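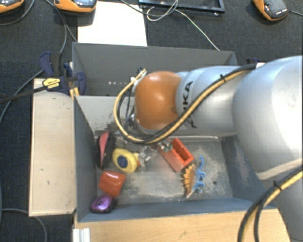
Ticket 158: Toys and small items, grey bin, stock list does not match
Opened by: Ga-eun Han
Assigned to: Abelardo Toledo
Site: Stirgate
Opened: 2025-06-17
Priority: normal
Status: closed, with one open point

Ga-eun Han wrote:

Hello. I have a problem with the dark grey bin of mixed toys and small household things. The Carrasco list gives eight items for this bin, but inside are seven. I took everything out, put it on a towel and counted again, and it is still seven. Among them are the yellow toy like a duck, the red box, and the black long thing with the pinkish-red panel. The last one I cannot match with any line of the list, so maybe there are two mistakes and not one.

Also the floor of the bin is not nice. It has whitish scuffs, dusty patches and dark stains. Is it allowed to put the toys back before it is cleaned? I did not find a rule for it.

What I already tried:
- looked under the shelf and behind the radiator
- compared with the May print of the list (same eight lines)
- searched "duck" in Jostine, zero results

Abelardo Toledo wrote:

Thank you for the clear report. First the search. Jostine looks only in the short name, and the person who entered the toys wrote "bath toy, yellow" as short name. Please search for "bath" and tell me what you find.

For the black one, can you say what it is? On the list I have a line "case, small, black/pink" and a line "shoe, child, single". Both could be correct for what you write.

Ga-eun Han wrote:

"bath" gives two results. One is the yellow toy and the other is a bath thermometer, which belongs to a different bin and is there. I checked.

For the black one I was also not sure. When it lies in the bin it becomes narrow at one end and you can think of a shoe as well as a case. Now I have it in my hand. It has a zip on the back side, so it is a case. I was searching for a "pencil case" and this is why I did not match it. Sorry for this.

Then the line without an item is the shoe.

Abelardo Toledo wrote:

No need for sorry, the short names are not good and I will change them. I propose:

Old: bath toy, yellow
New: duck, yellow (bath toy)

Old: case, small, black/pink
New: zip case, black with pinkish-red panel

About the shoe. I looked in the history of the line. It was added in May together with the other items, but there is no weight and no shelf code. All the other lines have both. My feeling is that somebody entered the case two times, once as a case and once as a shoe, from looking at it quickly from above. But I cannot prove this. Before I delete the line, could you please look in the boxes that came with the same delivery?

Ga-eun Han wrote:

I looked in both boxes of the delivery and in the Culus cupboard, where the single things usually end up. There is one sock and a lid without a pot. No shoe.

If you agree I would not delete the line but put it to "not found", so that a person who finds a shoe next month can still connect it.

Abelardo Toledo wrote:

Agreed, this is better. I have set it to "not found" and added your note. The bin now shows seven items present and one not found, and the warning on the list is gone on my side. Please press refresh on yours, the old number can stay there for a while.

For the cleaning: take a damp cloth with a little washing-up liquid, then a dry cloth. Please do not use the rough side of the sponge, the floor has enough scratches. The toys can go back when the bin is fully dry. The marks on the lower part of the back wall are scratches and small chips in the surface, so please do not spend time on them.

Ga-eun Han wrote:

After refresh it shows seven and one, thank you. I cleaned the bin. Most of the dust and the whitish marks on the floor came off. Two of the dark stains stay, also after the second time with the cloth. I let it dry over the lunch break and put the toys back.

I wiped the duck too, and the red box only with the dry cloth.

Abelardo Toledo wrote:

Good. I close the ticket.

Open point: short names of the remaining toy lines to be checked for words that people would really type. Assigned to me. If you see another strange one, please write it under this ticket and do not open a new one.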